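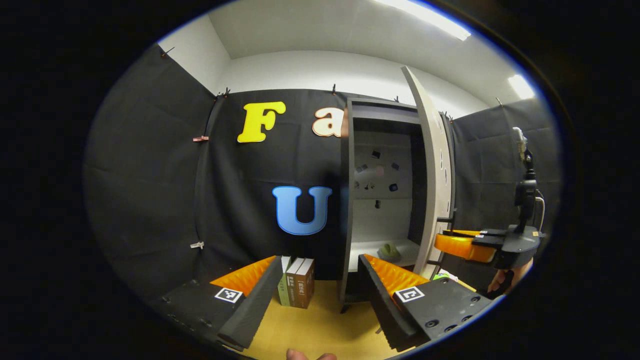 Hand-held grippers at the book and cabinet station, Trestau.

Search this site
Search
Menu

A worn pad is a fault, so write it down as one

Mieczysław Jakubowski

In March we threw away 19 hours of recordings at Trestau. The grippers had been closing on hardcover books and slipping, a few millimetres each time, and the people holding them had learned to squeeze harder and tilt the wrist to make up for it. The recordings looked fine. The books went where they were meant to go. When the policy trained on them was put on the Prultevar arm, it tilted the wrist the same way, with new pads fitted, and drove a book into the edge of the cabinet door hard enough to crack the hinge.

Our incident form gave the cause as "operator technique". I think that was wrong, and I think a lot of labs would have written the same thing.

The ridged pads are the part that touches the world. The ridges wear down with use and the pad starts to lift at the tip. It happens slowly, and a person adapts to it without noticing. I did it myself. I spent a Saturday on the book task and would have told anyone who asked that the gripper felt normal. Then I picked up the spare and the book nearly jumped out of my hand, I was pressing so hard.

You can't train people out of this. Adapting to a bad tool is what hands do. If the equipment depends on the person noticing a gradual change in it, the equipment is missing a check, and that belongs under equipment on the form.

The objection I hear most is that the markers already give us a check. They don't, or not for this. The square markers on the fingers tell the software how far apart the fingers are. They say nothing about grip. A gripper with bald pads reports its opening width perfectly well while the book slides down between the fingers.

The other objection is cost. A set of pads from Grosen is cheap, but changing them means recalibrating the width, and that takes some 140 seconds if all goes well. Managers see a row of people standing still. I have less patience with this one. We lost 19 hours of work and a hinge.

What I would like is dull. Change pads after every 4 sessions, whatever they look like. Before each session, lift a test block of known weight and hold it for a slow count; if it creeps, the gripper goes on the shelf with a tag. Two people sign the tag. Hsu, our other site, already does the block test and their form has a separate line for pad wear. Ours still has one box marked "hardware" and a much larger one marked "operator".

That box matters more than it looks. People at Trestau stopped reporting slips after March, as a slip now reads as a mark against whoever was holding the gripper. I have asked for the incident to be reopened and the cause changed. So far I have had an acknowledgement and a reference number.

Recent posts
Cabinet hinges: what to keep in the spares drawer
Prultevar arm, notes on the stop button
Why we tag broken tools instead of binning them
Calibration at Hsu, part 2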